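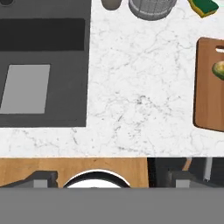 Kitchen sink and countertop, from above (rendering).

Skasside Home Water Testing Project
Progress report to the Boateng Fund, second reporting period
Prepared by Yayra Ackah, project manager

Summary

The project offers free lead and copper testing to homes in the older part of Skasside, and pays for replacement plumbing where results call for it. Sampling is on schedule. Repairs are behind schedule, mainly for want of licensed plumbers, and we are asking for a change to the budget to deal with that. Spending overall is under plan.

Sampling

The project area has 1,622 homes built before the code change. We have mailed kits to all of them and have received usable samples from 822. Return rates are best on the streets north of the rail line, where most people own their homes. They are weakest in the rental buildings near the old Flatar works. Tenants there told us that they were unsure whether they were allowed to take part without asking their landlord. They are, and the revised cover letter now says so in the first line.

Each kit asks for a first-draw sample from the kitchen cold tap after the water has stood overnight, then a second sample after running the tap. The most common reason for rejecting a kit was a missing time on the label. Selorm Essien redesigned the label in May so that the time goes in a box of its own, and rejections have dropped enough that we no longer call every household to check.

Lab turnaround was slow in the spring. Florholm, which does our analysis, had an instrument down and sent part of our batch to its other site. Results came back late, though all were within the holding period. The delay cost us nothing, but it did mean that a number of residents waited longer than the letter had promised. We wrote to them.

Results and repairs

So far 49 homes have come back over the action level for lead. All were contacted by phone first and then by letter, and each was given a certified pitcher filter and a supply of cartridges the same week. None had a copper result that needed follow-up.

Nhyira Kpodo visits each of these homes to find the source. In most cases it has been the service line. In others it was an old faucet or a length of soldered pipe under the sink, which is a much cheaper fix and can usually be done in a morning. Faucet replacements are nearly all finished. Service line work is moving slowly. The contractor we started with gave up the work in June after losing two crew members, and the replacement contractor can give us one crew until fall.

Permits have also taken longer than the plan allowed. The town now wants a separate street opening permit for each address, even where two neighbors share a trench. Theophilus Agyeman met with the public works office and they have agreed to accept a single application for adjoining lots, beginning in August. We have a group of addresses ready to file.

Outreach

Yaa Quartey ran evening drop-in hours at the library and at the Lutheran church hall. Attendance at the library was poor and we have stopped going there. The church hall sessions were busy, partly on account of the food pantry being open at the same hour. Residents mostly asked about property values, whether boiling helps (it does not remove lead) and who pays if the line on the street side also needs work. A one-page answer sheet is now mailed with every result.

The letters are available in English and Spanish. We have had requests for Haitian Creole and have a quote from a translator.

Budget

Lab and mailing costs are close to plan. Outreach is slightly under. The repair line is well under, for the reasons given above, but the quotes we are now getting for service lines are higher than those in the original proposal. We request permission to move the unspent outreach money into repairs and to carry unspent repair money into the next period. A revised budget sheet is attached.

Next period

Send a second reminder to homes that have not returned a kit, starting with the rental buildings.
File the grouped permit applications.
Finish the remaining faucet replacements.
Retest every repaired home once the new plumbing has been in use for a month.
Sign a second plumbing contractor, if the budget change is approved.

Questions about this report can go to Yayra Ackah at the project office. Household results are kept confidential and are not included in the attachments.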